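Siletura Dehumidifier Buying Page: Compressor and Desiccant Models for Basements, Cabins and Back Rooms

We sell three dehumidifiers and we talk more people out of them than into them. If your basement floor has standing water after rain, close this page and call somebody about your gutters. A dehumidifier will not fix a drainage problem. It will run all day and your electric bill will show it.

Still reading? Then you probably have ordinary damp: musty closets, sticky drawers, a room that smells like an old tent. A machine can help with that, within limits.

About the numbers on the box

Every unit in this trade is sold by how much water it pulls in a day. Ours are too, since you couldn't compare them otherwise. But look at the test conditions in the small print. A warm, humid test room flatters any compressor machine. Put the same unit in a cool basement in April and it may collect a good deal less. We have seen "70-pint" stamped on cartons so often that we stopped believing it meant much, and our own 70-pint model gets the same warning as everybody else's.

Room size claims are worse. A maker will say "covers up to" a certain number of square feet and leave out ceiling height, how leaky the walls are and whether the door stays open. Treat any coverage figure, ours included, as a rough sorting tool.

Wood-lined rooms

A lot of our orders come from people with plank walls or plank floors, and they tend to want the air as dry as they can get it. Please don't. Boards shrink when the air gets too dry, gaps open up between them, and then we get an email. Set the dial to the middle, leave it for a couple of weeks, and see how the room feels before you touch it again.

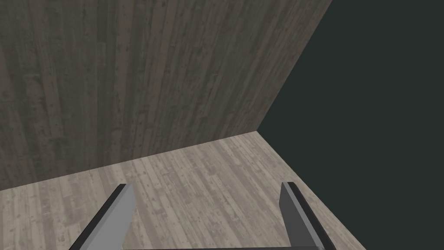 Vertical board wall meeting a plank floor.

Rough old boards can also hold a smell long after the air is dry. If you buy a machine to get rid of a smell, you may be disappointed. Clean first. If the smell goes and stays gone, you've saved yourself some money.

The three models

Siletura Dakgate
Type: compressor
Rated removal: 70 pints per day (see above about ratings)
Drain: bucket or gravity hose, hose included
Best for: basements that stay fairly warm
Not for: unheated cabins in winter
Our view: The sensible choice for most buyers. It's loud on high. The brochure calls it "whisper quiet" and we have asked for that to be changed. The casters are fine on a hard floor and useless on carpet.

Siletura Carretero
Type: compressor, with built-in pump
Drain: bucket, gravity hose or pumped hose
Best for: rooms where the water has to go up and out a window or into a sink
Not for: anyone with a floor drain
Our view: You are paying extra for the pump. If you have a drain lower than the machine, buy the Dakgate and let gravity do it for free. The pump is also one more part that can quit.

Siletura Onine
Type: desiccant
Drain: bucket or gravity hose
Best for: cool rooms, cabins, back porches that have been closed in
Not for: warm rooms in summer, where it adds heat you didn't ask for
Our view: Works in cold air where the others mostly sit there icing up. Costs more to run. The filter is fiddly and the replacement is overpriced.

Price: the Carretero is the expensive one at $1,375 with the long hose kit, or $1,283 without it. Most people can do without it, as the standard hose reaches a window in an average room. Prices for the other two depend on the hose and filter options you pick at checkout.

Kitchens and cooking steam

We get asked whether a dehumidifier will handle a steamy kitchen, and the answer is mostly no. Steam comes off the stove in a burst and these machines work slowly. By the time one of them has caught up, the windows have already fogged. A vent hood that goes outdoors does the job better.
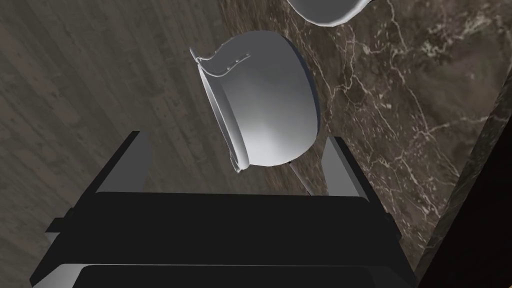

Buckets deserve more attention than buyers give them. The one on the Dakgate is wide and shallow, and it sloshes when you carry it full across a room. Some customers skip carrying it and bail it out with whatever is handy. A white saucepan with a rounded bottom, like the one tilted here, is a decent shape for scooping, though we'd keep it for that job and get another for soup. The water in the bucket isn't clean, whatever you may have read about using it for drinking or cooking. If all this sounds like a nuisance, hook up the hose on day one.

Warranty

2 years on the compressor and the fan motor. Filters, casters and hoses aren't covered. We don't sell an extended plan — we looked at a few and couldn't find one we would buy ourselves.

Returns

Send it back within the return window if it doesn't suit the room. Drain it first and stand it upright. Units that arrive with water in them get charged a cleaning fee.

Before you order

Buy a cheap humidity gauge and leave it in the room for a week. If it reads under 50 percent most of the time, you don't need any of these.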